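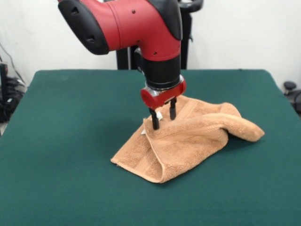

The red arm and the peach towel, Monday club

I've been meaning to write about robotics club for weeks (sorry, Aranka, I know you keep asking!) and towels are what we're on at the moment. Folding one sounds like nothing until you have to tell an arm where the corner is. Liviu wanted to start with socks, but Roxana talked him round, and I'm rather glad she did. I've grown fond of that green felt, too – it's kinder to the fingers than a bare table. Tudor is writing up our notes for the Cilside open evening in August, and I've promised to bring cake and a few more towels from home.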